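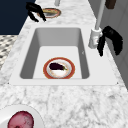

Render, eggplant on plate in sink.

12/06/2026, E. Nyarko
Premium reconciliation, Juvis group plan. Pulled 1870 billing lines from the Altel export and matched them to the filed rate table. 113 lines sit above the filed rate, most of them in the dependent tier.

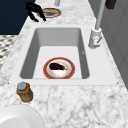

Reran the match with the age-band field fixed. Overcharge flags unchanged. For the ring chart, draw it like the plate in the basin: wide reddish-orange outer band for billed, white center for filed. Jaiswal wants the tiers split out, so 2 charts.
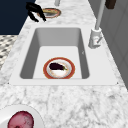
Hand check of 20 flagged lines against the paper invoices still open. Prallavent riders excluded until the December rate sheet is loaded.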